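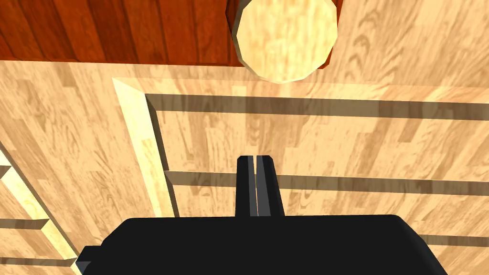

Week 9: Reading a vacant land listing

Required before class: the Umgate and Sisay listings in the reader. Bring a calculator.

A vacant land listing is usually shorter than a house listing, and much of what a buyer needs is left out. This week we go through what the usual phrases mean and where to find the missing facts.

Lot size and dimensions

The Umgate lot is advertised at 744 square metres. Area alone doesn't tell you what will fit. You need the frontage, the depth and the setbacks. A corner lot often has a setback on both street sides, and the buildable part can be a good deal smaller than the advertised figure suggests. Work from the survey plan where there is one. Listing sketches are not to scale.

Services

"Services available" and "serviced" are different claims. Serviced normally means water, sewer and power have been brought to the lot line. Available may only mean that the mains run along the street, and the buyer pays for the connection. Ask the municipality for the connection fees in writing.

Zoning

Check the zoning bylaw yourself. Listings often say "ideal for your new home" or "potential for suite", and neither is a statement about what is permitted. Look up the permitted uses, the maximum lot coverage and the height limit. The Sisay listing gives a zone code from the old bylaw, so you will have to find the matching zone in the current one. 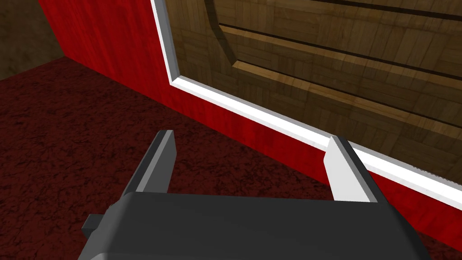 Existing structures also need a look. A shed or garage on the lot may have gone up without a permit, or may sit over the property line. The buyer takes on the problem along with the land. Fences are not evidence of the boundary.

Title

Search the title for:
- easements and rights of way
- restrictive covenants
- liens and unpaid charges

An easement along the back 3 metres is common in the Cletden subdivision. You can usually plant over it but not build on it.

The disclaimer

Most listings end with a line saying the information is thought to be reliable but should be verified. Read it as an instruction. The measurements, taxes and zoning are all the buyer's to confirm, and the purchase contract should allow enough days to do it.

Assignment 3

Choose one of the 12 listings in the Nistoteo folder. Write one page setting out what the listing states, what it leaves out, and which office or document would supply each missing item. Due in class Tuesday, December 8, 2020.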